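Tuesday, late

Second day with the Davent kit on the bench. The loan runs out at the end of March and I said I'd write something for the Sullthorpe shop before then, so these are the notes I'll be stealing from.

The brochure calls it a "drop-in cell for mixed electronics handling." It costs 471 a month on the service plan, with a setup fee on top that the sales page puts in small gray type. For that you get the arm, the gripper, a wrist camera, a license for the Stornex software, and a promise that someone will answer the phone. I called at 9:40 this morning and got music.

Setup took most of yesterday. The quick guide says 80 minutes, and I would like to meet the person who did it in 80 minutes. The calibration routine wanted the lights changed, then wanted them changed back. There are 13 steps in the wizard and step six sends you to a page that doesn't exist.

Spent this morning on the bare boards. I picked the round red ones on purpose: an awkward outline, tall capacitors, connectors in all the spots where you'd like to put a finger. Davent's own demo clip uses a nice rectangular board with nothing on it taller than a grain of rice.

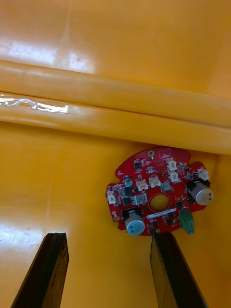 *Wrist view, red board on the yellow. Fingers open.*

The yellow is shiny and I expected trouble from the glare. The manual has one sentence on reflective surfaces ("avoid where possible") and no settings to go with it. Anyone with a real bench has reflective surfaces. I've asked for the exposure controls, which the Stornex menu shows grayed out on our plan. So either they work and cost more, or they're decoration.

My bigger complaint is with the word "adaptive." It's on the box, it's on the first screen, it's in the email signature of their sales desk. As far as I can find, it means the fingers stop closing at a force you type in yourself. My old bench press did that with a spring. I typed in 34, which is the default, and the units aren't given anywhere.

Ate lunch standing up. Rain again.

The afternoon was for cables, and I'll admit I was more curious about those. A board at least keeps its shape. A harness goes wherever it likes, and the ends you care about are never the part you're holding. The Gu add-on is supposed to handle this. It's a separate download, still marked preview, and it's priced as if it weren't.

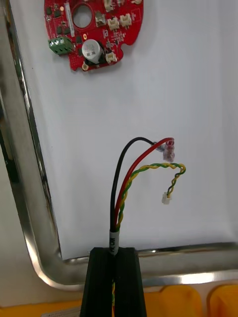 Gripping low on the bundle, under the label, is what the add-on recommends, and I can see the sense in it. What it doesn't give me is any say over where the loose ends point. I want to choose which connector matters and have the wrist turn to suit. There's a field for "target end" in the settings, and the help text for it reads "target end."

I don't hate the hardware. The arm is quieter than I thought it would be and the fingers are plain dark plates I could replace myself, if Davent will sell me a drawing. That's a question for tomorrow's call, along with the exposure menu and what the plan costs after the first year.

Still to do: read the cancellation terms properly, try the boards again under the bench lamp, find the missing page for step six. Leaning toward no at this price.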